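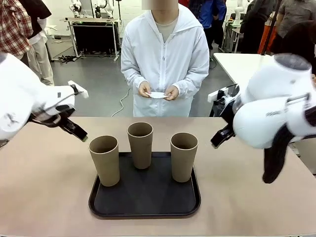
By Ilango Namboodiri
Reviewed by Wondimu Gebru, Student Guidance Desk
Updated in March

Choosing a Stream After Class 10: Frequently Asked Questions

These are the questions that reach the Piltusora guidance desk most often between the board exams and the start of admissions. Answers apply to students at all our centers unless a center is named.

Do I have to know my career before I pick a stream?

No. You need to know which subjects you can study for two years without dreading them. Most students who come to us with a fixed career in mind change it at least once before they finish Class 12.

Can I move from science to commerce later?

Yes. Most colleges accept science students into commerce degrees, though some ask for math. Going the other way is much harder. A student without physics and chemistry in Class 12 will usually have to take those papers again before applying for engineering or medicine.

My marks in math are average. Should I drop it?

Look at where you lost the marks. Careless errors and unfinished papers can be fixed. If you could not follow algebra even with help, think about a combination without math. Economics, psychology and law all remain possible, but check each college's rules, as some economics programs require math.

What is the Jorkari test?

It is our interest and aptitude questionnaire. It has 42 items and no time limit. You get a report with your strongest areas, and a counselor goes over it with you. The report does not name a single career and should not be read that way.

Can I fail it?

There is no pass mark.

How many sessions are included?

The basic plan has 2 sessions, one before the test and one after. Parents are welcome at the second. We ask that the student come alone to the first.

My parents and I disagree. Can a counselor decide for us?

A counselor will not decide, but will sit with all of you and write down what each person wants and what worries them. Often the disagreement is over money or distance — the subject itself comes up less than you would expect. Bring fee details for the colleges you are looking at.

Is humanities only for students with low marks?

No. Good humanities programs have high cutoffs, and the reading load is heavy. Graduates go into law, journalism, teaching, design, social work and the civil services.

Should I join a coaching institute right away?

Wait until you have seen a month of regular classes. If you do join one, ask about batch size and refund terms. Our Sudex center keeps a comparison sheet of local institutes that you can read at the front desk.

I have already picked a stream and regret it. Is it too late?

Speak to your school first. Many allow a change in the first few weeks if seats are open. Our Tam center runs a drop-in hour at 4 p.m. for students in this position, no booking needed.

How do I book?

Call the front desk at extension 3164 or fill in the form at any center. Please bring your last two report cards. Canceled sessions can be rebooked within 28 days at no extra charge.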